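Duler planner: wrist view and external view disagree on object position
Posted by Kanokwan Petchrat, 23/06/2020

Our laboratory is commissioning a kitchen manipulation cell using the Duler planner with the Skikel perception module. The external view yields a stable pose for the small orange object held by the gripper.

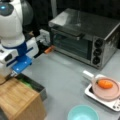
External view, orange object held near the oven door

The wrist view does not. Once the finger pad lies close to the toys, the segmentation merges the finger with the grey surface beneath them, and the planner rejects the pose. Of 254 logged attempts, 208 were accepted. We should be grateful for advice on the remainder. 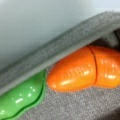 Wrist view, grey pad above the green and orange toys

Uthai Siriwan
The two textures are very similar, and a colour threshold will not separate them. We recommend a fixed finger mask, generated from the gripper model and applied before segmentation. The external camera should remain the reference for the approach, particularly over the cooktop,
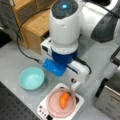
and the wrist estimate should be admitted only for the final 30 mm. Please also confirm that both streams carry the same clock. Ours differed by 41 ms until October - the symptoms were much the same.

Fongchan Sriwong
Same problem here with Clekbridge. Restarting the node helped for a while.

Ritu Sandhu
I would support the mask, with one caution. It must be recalculated whenever the finger opening changes, or a strip of pad will be labelled as an object.
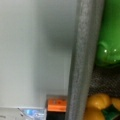

Wrist view, finger between the pale surface and the green and orange items

The setting is named finger_mask_update in our version and is off by default.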